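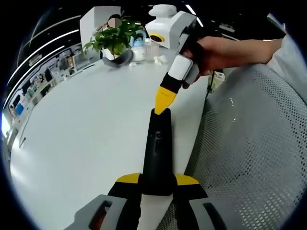
7. Setting up and checking a paired hand-held gripper station

This section applies to all Dunden hand-held gripper units used in pairs at a shared bench. It covers bench preparation, the tip check, cable routing and storage. Work on the internal drive is covered in the Nyberg service supplement and must not be attempted at the bench. Two people are needed for the tip check, one to each unit. The tip of one unit is brought up to meet the yellow tip of the other over a clear part of the white table, and both are held there until the reading has been entered. Operators should agree beforehand who will give the instructions.

7.1 Preparing the bench

1. Switch off both units at the body and wait for the status light to go out.
2. Move loose items to the far side of the table. Plants, bottles and kettles may stay on the bench if they are well clear of the working area.
3. Wipe the tabletop with a dry, lint-free cloth. Do not use spray cleaners near the units.
4. Push chairs back far enough for both operators to stand.

Note: The bench need not be level, but it must not rock when leaned on.

7.2 Tip check

1. Inspect the fingers of each unit for cracks, lifted edges and dirt. Replace any worn finger as a matched pair.
2. Switch on both units and allow them to complete the start-up routine. This may take up to 40 seconds.
3. Open and close each gripper fully. The movement should be smooth and free of clicking.
4. Bring the tips together slowly. Contact should be light.
5. Hold still until the reading settles, then enter it on the station sheet.
6. Lower one unit towards the table with its jaws pointing down, and stop just above the surface. Keep the second unit back with its fingers apart.

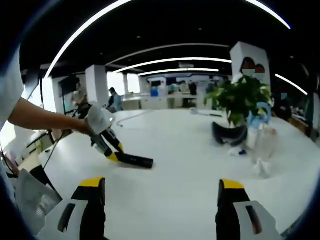

Figure 7-2. Second gripper held with its jaws towards the tabletop.

7. Repeat step 6 with the units exchanged.

Caution: Do not press the jaws against the tabletop. Side loads can bend the finger mounts, and a bent mount cannot be straightened on site.

If the two readings differ by more than 16 counts, repeat the check once. If they still differ, tag both units and report fault code 2083 to the Ireson service desk.

7.3 Cables

Keep cables out of the space between the two operators. A cable that crosses the table should lie flat, with enough slack for the operator to reach the far side – a tight cable will pull on the hand and spoil the reading. Check connectors for bent pins before each use.

7.4 Storage

Return each unit to its own case with the fingers closed. Cases are kept at the Ravavdale store and must be signed out.

Section approved by Eliseo Trujillo, 5 May 2024.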